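Hornlow bench notes
Home Notebook Rigs Task lists Log in
Search the notebook... Go

Monday, April, kitchen set, table to island

Started later than I meant to, and most of that is my own fault for wanting to rename the folders before we had anything to put in them. Last month's Neverard naming had the task at the front and the operator at the back, and every time I went looking for a bad take I had to open three folders to find it. So now it goes task, object, take, operator, and I've left a sticky note on the monitor until we all get used to it. Please don't peel it off!

The task for this batch is plate transfer: orange plate, between the side table and the island, either direction, right arm doing the carrying. The left arm is allowed to hover but it shouldn't touch anything unless the take is marked two-handed. I know that sounds fussy, but the Maeng batch had a lot of left-arm fidgeting in it and I spent a whole evening trimming it out by hand, and I would very much like that evening back. The mugs and the bowls stay wherever they happen to be. I want the policy to see a kitchen with things standing in it, and if we tidy for every take we'll end up teaching it that kitchens are bare.

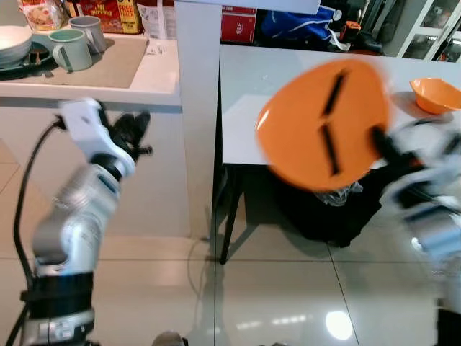 Idska wrote back over lunch to say the swing between the two surfaces is where their own takes fall apart. Their operators speed up through the middle because nothing is being gripped or released there, and then the learned version speeds up too, only with worse aim. The suggestion was to ask for one even pace from lift to set-down and to throw out anything that races, even if the plate lands nicely at the end.

I think that's fair, and I've added it to the task sheet, though I've worded it a little more gently. When you've been leaning over the leader arms since breakfast, "one even pace" can feel like being told how to walk. What I wrote is: go at the speed you'd carry soup. We'll see if that sticks. I also put in that a pause is fine, as long as it's a pause you needed (checking the grip, say) and you weren't just talking to the person next to you. I am the worst offender on that one, so feel free to shush me.

On to set-down, which I've been chewing over all afternoon. The sheet used to say the take ends when the plate is flat. Reading it back, I don't think that's enough – the release is half the lesson, and if we stop recording while the fingers are still at the rim, the model has no idea how to leave. The new rule is that the take runs on until the fingers are open and the gripper has backed away from the plate, and then you hit the pedal.

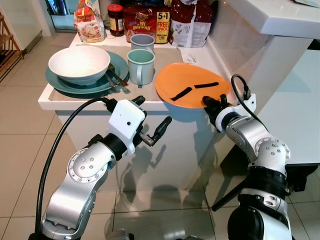 It does mean each take gets 2 seconds longer, and I did the sums on disk space and we're fine. The Hornlow target is still 3000 takes across all objects, and the plate's share of that hasn't changed. We have 87 in the accepted folder as of this afternoon, with another nine sitting in review that I want a second pair of eyes on before I decide. A few of them have a regrasp in the middle. My instinct is to keep those, because a recovery done calmly is worth having, but I'd tag them separately so we can train with and without and compare.

Still to do: the task sheet needs reprinting, the pedal wants a fresh strip of grip tape underneath (it creeps away from my foot all day long), and somebody should check that the wrist camera clocks agree with the head camera after a restart. I'll make a start on the clocks in the morning, before the arms are powered up.

Recent entries
Folder naming, second try
Trimming the Maeng batch
Neverard wrap-up and leftovers
Pedal timing and late stops
Mug handles, left or right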